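Chapter 5
The Drawer Problem: Can Machines Do Chores Yet?

What you should get out of this chapter
Why a chore is harder than a factory task that looks just like it
What "success rate" hides
How to break a chore into steps a machine can be tested on
Where shop-floor work and housework overlap, and where they don't

Before you read. Pick one chore you did this morning. Write down every step. Keep the paper, you'll need it for Section 5.3.

5.1 Short answer, long answer

Short answer: some chores, some of the time, with somebody nearby. Long answer is the rest of the chapter.

Start with a drawer. Pull it open, put a thing in, push it shut. A four-year-old does it. An arm bolted to a line in a plant could do it all day long too, provided the drawer is always the same drawer, in the same spot, with the same light on it. Change one of those and the plant engineer gets a phone call. In a house all of them change, often before lunch.

Dennis Waweru ran the drawer trials at Langat, a small test lab that buys its furniture secondhand on purpose. His team logged 910 attempts at one task: open, place, close. Notes from the log are short. "Stuck." "Slid past." "Closed on the sock." He told us the opening was never the part he worried about, it was the closing. A drawer that's nearly shut looks shut. To a person too, sometimes, but a person bumps it with a hip on the way out and thats the end of it.

So what does a drawer ask for? A grip on the front, which may have a knob, or a lip, or nothing at all. A pull in line with the slides, since a sideways pull binds them. Enough force to start it moving and then less force once it moves. A stop before the end. Four demands, and we haven't put anything in yet.

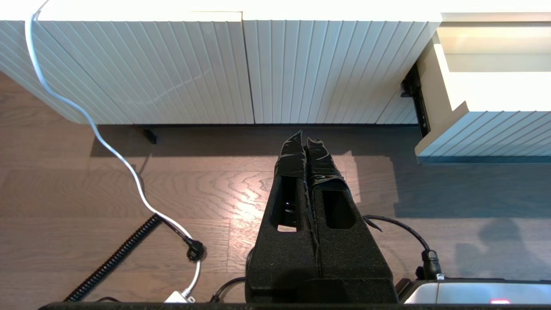

Then there is the floor. Plants paint lines on theirs and keep them clear. Homes have cords, rugs, shoes, a dog dish. Sunlight comes in a window and crawls across the boards all day, and a vision system trained in the morning may be looking at a very different room by three. Shiny surfaces are bad. Plain white surfaces can be worse – not much for the software to hold on to. Grooves and patterns help until they repeat so evenly that one looks just like the next.

Tincuța Ghiță spent years on packing lines before moving to home robotics at Clirnum. Her rule for new hires: on the floor you fix the world, in the house you fix the machine. At her old plant, if a part arrived crooked they built a chute so it couldn't. Cheap, done by evening. You can't build a chute in someone's bedroom. Well you can, but they won't like it.

5.2 Reading a success rate

Ads love a percentage. Before you believe one, ask what counted as a try, who set up the room, and whether a person stepped in.

Case: the Wavex linen cart. Wavex sold a hotel laundry on a cart-loading arm in June, on the strength of a good demo. Kheri Lukumay, shift lead there, kept her own tally on the back of the schedule. Over the trial the arm loaded 3,240 towels. Looks great. But 18 times it stopped and waited, and each stop needed a person to walk over from the far end of the building. No one had written the walking into the cost. The vendor's number was true and so was hers. They measured diffrent things.

Keep this in mind for housework. A machine that finishes most of its drawers and calls you for the rest hasn't taken the chore off your hands. It has made you the supervisor. For some people that's a fine trade – someone with a bad shoulder, say, may gladly press a button now and then to avoid the bending. For a parent with two kids in the tub, no.

Key terms
Attempt: one try, start to finish, including the ones that go badly.
Intervention: any time a person touches the machine, the object, or the room.
Reset: putting everything back for the next try. Usually done by people. Usually left out of the report.

Check yourself
Take out your list of steps from this morning. Mark each one where you felt for something instead of looking. Mark any step where you fixed a mistake without stopping. Bring the list to class, we build the test sheet from it in the next section.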